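About Omiletti

Omiletti is a small company that teaches robots the ordinary work of kitchens and dining rooms. We started in Putunum with two pairs of hand-held grippers and a borrowed room. Today our library has 1180 recorded tasks, and most of them are things you do at home before breakfast.

Our way of teaching is by hand. A person holds one gripper in each hand and does the task at normal speed, and from the markers on the grippers we know how the hands moved. For heavy or hot work we use remote control - the operator sits at our second site in Ignacio and guides the arms from there.
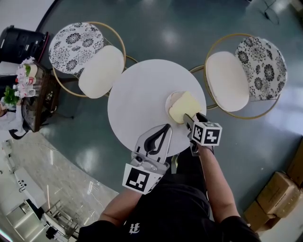
How many times must a person show a task before a robot can learn it?
For a simple task we ask for 50 good demonstrations, made by different people. A task with soft food or cloth needs more, and our longest one until now took 386.

All recordings go through our own software, Korasum, where each one is watched by a trained person before it is used. We prefer to throw away a bad demonstration than to repair it.

Our customers are makers of service robots and a few university laboratories. Every October we open the Putunum room to visitors, who can take the grippers and try a task by themselves. If you wish to come, please write to us through the contact page.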